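4.2 Handles, rims and the lifting of filled pots

The second group of items recorded in the Ellomside household survey consists of cooking pots with two side handles or one. Respondents were asked which pot they used most often, how they took hold of it, and whether they used a cloth. Of the 1,978 entries in the kitchen inventory, 621 concern pots of this type. Earlier work on domestic utensils (Bhat, 2018) treated the handle mainly as a question of heat. Our interviews suggest that the space between the grip and the wall of the pot deserves equal attention.

Several respondents reported that they could not fit a folded cloth through the handle and therefore held the pot by its rim when draining vegetables. Older respondents mentioned this more often than younger ones. A rolled rim was generally preferred to a plain cut edge, both for pouring and for comfort in the hand. Handles covered in a softer material were described as easier to hold with wet fingers, although some respondents disliked cleaning the join between the covering and the metal.

Figure 10 shows a side handle of the covered kind. The black grip is carried on a steel frame, with two narrow brackets leading down to the pot and an open gap between them.

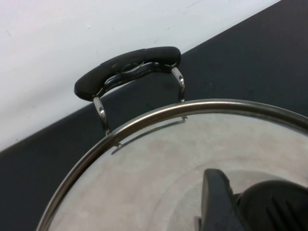
Vol. 10, p. 621

Figure 10. Stainless steel cooking pot with rolled rim and side handle.

In the coding scheme, handles of this form were entered as "raised, covered". The gap under the grip was recorded separately from the width of the grip itself, as respondents tended to speak of the two together. The results for lids are given in Section 4.3.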